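Home | Guides | Kitchen & Table | Weekend Jobs | Contact

How to get white rings and sticky patches off a painted tabletop

18/05/2020
by Hoi-yan Tse

I've been working from my kitchen table for weeks now, and it's had more mugs, glue and felt tips on it than in the whole of last year. So on Saturday I finally gave it a proper going over, and a few of you asked me to write down what I did. It's a slow job but not a hard one!

First, find out what your top is. Mine came from Haltitz and the label underneath says painted finish, which made life easy. If you've got waxed or oiled wood, stop here and go read my oiling guide, since most of what follows will leave you with a dull patch you'll be looking at for years. No label? Put one drop of water somewhere you never look and leave it for a few minutes. If it sits up in a bead, you've probably got a sealed surface and can carry on.

What you'll need

- a bowl of warm water with a small squirt of dish soap
- 4 soft cloths (old T-shirts are great)
- baking soda
- plain cooking oil
- a plastic scraper, or an old store card
- a desk lamp you can move around

Clear everything off. I mean everything, even the fruit bowl. Wipe the whole top with the soapy cloth, wrung out hard so it's barely damp, then go over it with a clean one and dry it. Half of my "stains" came off right then, and I felt a bit silly about how long I'd been putting it off.

Next, the sticky spots. I had the ghost of a price sticker and a long smear of craft glue. Rub a little oil into the sticky bit with your finger, leave it 2 minutes, and push it off with the edge of the card. Keep the card low and go slowly - a steep angle is how I put a scratch in my last table. Wash the oil away with the soapy cloth before you do anything else.

Now the rings. Mix baking soda with just enough water to make a paste like toothpaste, dab it on the ring and rub very lightly in the direction of the grain. Count to twenty, wipe, look, and do it again if you need to. Please test it in a corner first! Baking soda is mild but it's still a scrub, and on a glossy top it can take the shine down. I did the big ring by the window in three goes.

I tried the Monico cream too, because my sister swears by it. It smelled lovely and did nothing for the rings, so I've gone back to the paste.

Once it's all dry, switch off the ceiling light and set the lamp at the side so the light skims across the top. Any leftover smears jump right out. Move around the table and check from each end, too. I missed a greasy streak completely until I sat down on the other side.

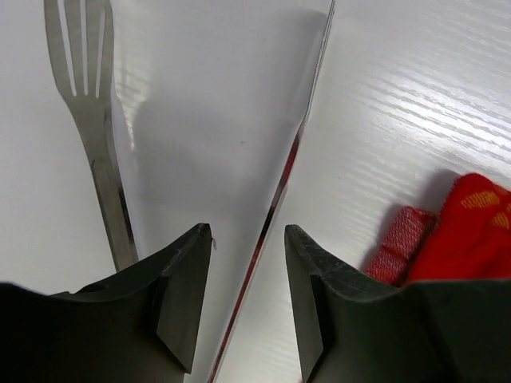
White top, faint grain, soft light across it.

If you still see streaks, it's nearly always soap. Go over them with plain water and a dry cloth, and use less soap next time. Pale streaks that move when you move your head are only reflections, so leave those alone (I polished one for ages).

For day to day, I wipe crumbs up with a dry cloth and save the damp one for spills. Felt pads under the heavy pots help as well. I got mine from Thorlacius, but any will do if you change them when they get gritty.

Next up is the chairs, probably in June, once I've worked out what on earth is stuck to the back of the green one.

Previous | Next | Back to Guides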